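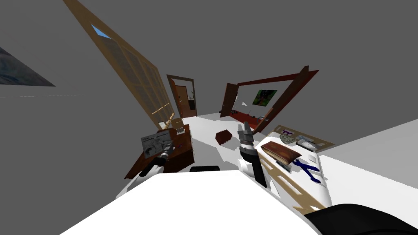
Sheet in the left gripper, scissors still on the side: the simulated house at the Skometti open day.

I'd told myself I would stay an hour. By the time I looked up from the screen my tea had a skin on it and the Bosusmont car park was half empty.

Skometti open their doors once a year, and on October 2, 2022 they had put Dobos, their household simulator, on the big wall and let anyone wander up and ask for things. You don't get a metal robot to pat, I'm afraid. You get a pair of arms in a computer-made house, all brown doors and tilted views (my stomach needed a minute!), and a very patient engineer called Shagufta Dogar.

"People come expecting hoovering," she told me. "I show them how hard it is to pick up a bit of paper."

She has a point. Dobos has 3745 objects in its library, and the flat, thin ones cause the most swearing. A man behind me wanted to see it use the scissors. Shagufta laughed and said to come back in November.

I had a go myself on one of the 2 spare controllers — and sent an arm straight into a cabinet. The lovely thing about a simulated cabinet is that you press reset and carry on.

My favourite bit was spotting what they'd filled the place with. There's a Moldy Peaches album cover propped against a cabinet, and I'm still humming.
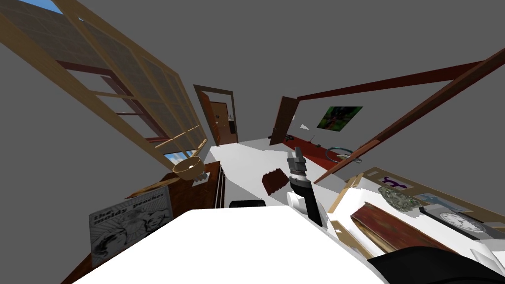 Upstairs with Agathe Lecomte

Agathe runs the Drimanden project, which takes what the arms learn in Dobos and tries it on real machines. Her team has 201 tasks on the list. I asked which she'd like done first in her own kitchen, and she said the bins, before I'd finished the question.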